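Lotham: our club's pick-and-place episodes in simulation

Hi! If you found this through the Arboleda robotics club page, you're in the right spot. If you found it some other way, welcome anyway, most of it should still make sense.

Lotham is the set of simulated episodes we put together for our headphones task. There are 893 episodes in the release, all of them made by club members after class, on the 6 machines in the lab (well, 4 until February, when the other 2 finally got graphics cards). Each episode has the wrist camera video, the joint positions, the gripper opening and a one-line instruction that a human typed. I typed a lot of them, so blame me for the spelling.

We picked headphones because mugs were getting boring. A mug is pretty forgiving! Headphones have a band, two cups, hinges, a cable, and every one of those is a different grasp with a different way to go wrong. 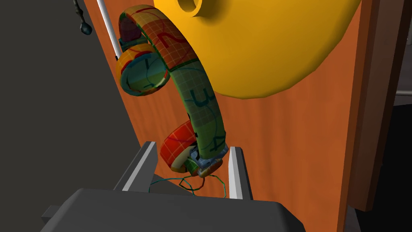

Grasps on the hinge block get their own tag, hinge, in the notes column. Grasps on the band are tagged band and grasps on a cup are tagged cup. Please keep those apart if you train on this, because a policy that saw them all mixed together kept splitting the difference and closing on air — I lost a whole weekend to that one.

What's in the folder

episodes/ has one file per episode, numbered from zero
videos/ has the wrist view only (the side view was huge, ask if you need it)
instructions.csv is the typed text plus the notes column
splits/ has train and test, and we'd love it if you left test alone
tools/ has the Pollow viewer, which is our own little script and is kind of ugly

To look at an episode, start the viewer and give it a number. The space bar pauses, the arrow keys step. It crashes if you step past the last frame. I know. It's on the list.

The gripper opening is stored as a fraction, where zero is fully closed and one is fully open. Older files from the Skurnis branch had it the other way around, so if you still have one of those on your laptop, delete it and download again.
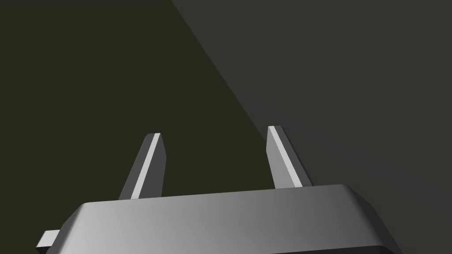
Wrist view with the fingers apart and nothing between them.

Things we know are off

The cable is the worst part. Our sim treats it as a rigid piece stuck to the cup, so don't use this set to learn anything about cables. Some instructions say "headset" and some say "headphones" and they mean the same object. A handful of episodes run long where somebody went to answer the door and left the recorder going, and those are tagged idle.

Success labels were done by hand, two people per episode, and when the two disagreed we marked it unsure and moved on.
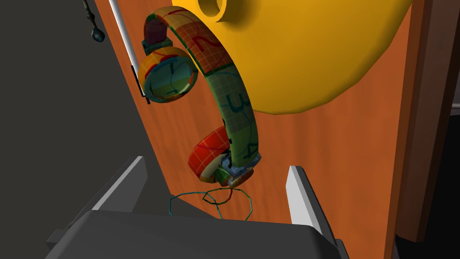 Tshepo Van Wyk
Data lead, Arboleda robotics club

If you want to add episodes, talk to me first so we don't both use the same numbers. Record in the same format, type the instruction yourself (no copy and paste, we want the variety), and run the check script before you send anything over. It only takes a minute and it catches the flipped gripper thing.

Last updated Saturday, August 30, 2025. Next up is more cup grasps, we're short on those.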